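4.2 Things with a home and things without

The Perance inventory began with a simple question, put to everyone who kept a shared bench at the Nuvbridge site: where does this go? For furniture the question caused no trouble. For anything smaller than a shoe it produced a pause, then a gesture toward a basket. We logged 164 items across the benches in December, and for each one we recorded whether it had a container, a fixed spot, or neither. Of these, 86 fell into the third group. Respondents rarely described such items as untidy. The usual phrase was "out for now," which we have kept as a coding category despite the reservations of one reviewer about the length of now.

The Skedden bench is the one we return to most often in this section. It is a wooden surface closed in on three sides by walls in a loud orange-red pattern of oversized flowers, on a frame of aluminum profiles. The walls matter to the argument. A bench against a plain wall tends to collect shelves. A profile frame collects things that hang, and at Skedden the storage follows the rails: a long black wire basket on the back crossbar, divided into compartments, and a smaller basket on the left side rail. The black basket holds a white power cable, bundled, and a light blue power strip stood on end. We coded both as housed. The strip is stored upright, like a book, and respondents at other benches were divided over whether this was a system.
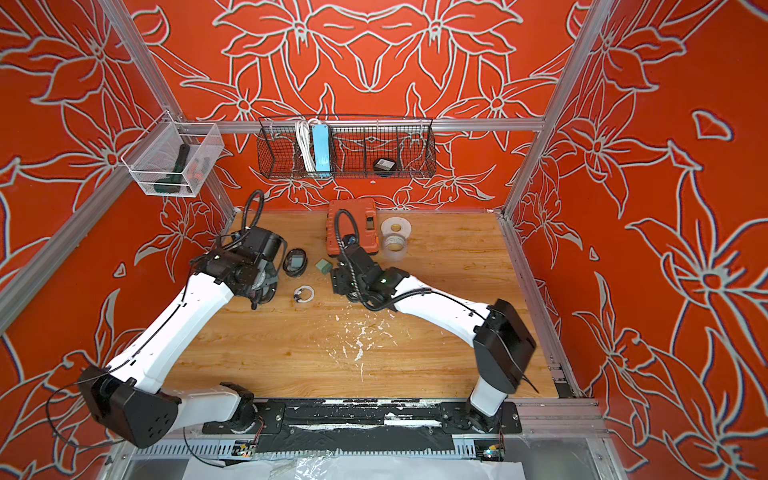
4.3 The case as landmark

Large closed containers behaved differently from baskets. The orange toolbox at the back of the Skedden bench was coded as having a fixed spot, although no mark, tray or label on the bench says so. It simply sits by the back wall, and other things are placed in relation to it. When asked where the tape was kept, one respondent said "next to the orange thing," and on checking, it was next to the orange thing. We call an object of this sort a landmark. Most benches in the study had one. A landmark need not be useful, and at two benches it was a box that had not been opened within the memory of anyone we could find to ask.

The tape shows how the arrangement works. A roll of tape has no container at Skedden. There is room for a roll in the wire basket, where a round black object lies flat in one of the compartments, but the clear tape lives on the wood beside the case. Under a strict reading of our scheme it belongs with the unhoused items. Under any reading that a person looking for tape would recognize, it has an address. We followed the person looking for tape, and revised the scheme.

Power adapters and cables resisted this treatment. They accounted for 29 of the unhoused items, more than any other type, and they had no preference for landmarks. A teal-green plug adapter might be found in front of the toolbox with nothing near it, and a black cable in loose loops out on the open boards, while a white cable was coiled up properly in the basket behind. The last point is worth stating plainly, as several respondents blamed loose cables on a lack of storage. The storage was there, and a cable was in it. It was a different cable. 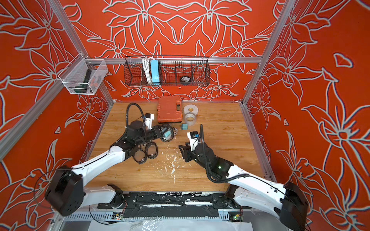

Household and Workplace Studies, Vol. 2 86

Color is sometimes offered as the remedy. The advice literature holds that a bright object on a plain surface will be noticed and therefore put away. Skedden offers an awkward case, in which the brightest object on the bench is an orange case set against an orange wall. It was never once reported lost. The items that respondents did report losing were mostly black or clear, and they lost them on pale wood, where the contrast could hardly be better. We suspect that being seen has little to do with it — most of what lies out on a bench has been seen many times, by people on their way to do something else.

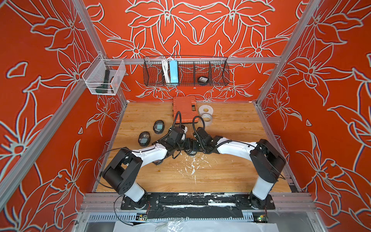
Small devices with screens occupied a middle position. They were rarely housed, but they were set down with some care, face up and often in pairs, well to one side. Respondents spoke of them as "parked." A parked item is easily distinguished from one that is out for now, in that the owner is faintly offended to be asked about it.

There remains the question of marks on the surface itself. Our scheme was built for objects and has no place for the white spatters and flecks in the middle of the Skedden bench. Respondents at Jayasinghe, where the tabletops are covered, asked us to count such marks as clutter. Respondents at Skedden regarded theirs as part of the table. We left them out of the totals. Carrying pouches posed the opposite problem: a clear oval case with a cable and adapter inside is storage, and it is also an object lying on a bench. We coded the contents as housed and the pouch as out for now, a decision that satisfied neither coder.
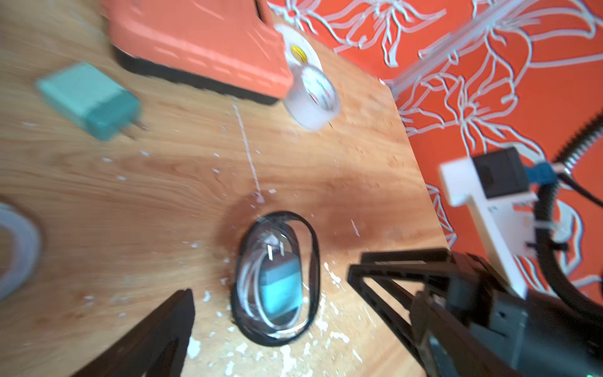 Figure 2. Skedden bench: cable and adapter in a clear case, with a second adapter loose on the wood.

The pouch rule was applied to all later benches. It moved a few adapters from one column to the other and added an equal number of pouches to the first, so that the totals for out-for-now items barely changed. Section 5 takes up the baskets in more detail, including the matter of what is kept at the bottom of them.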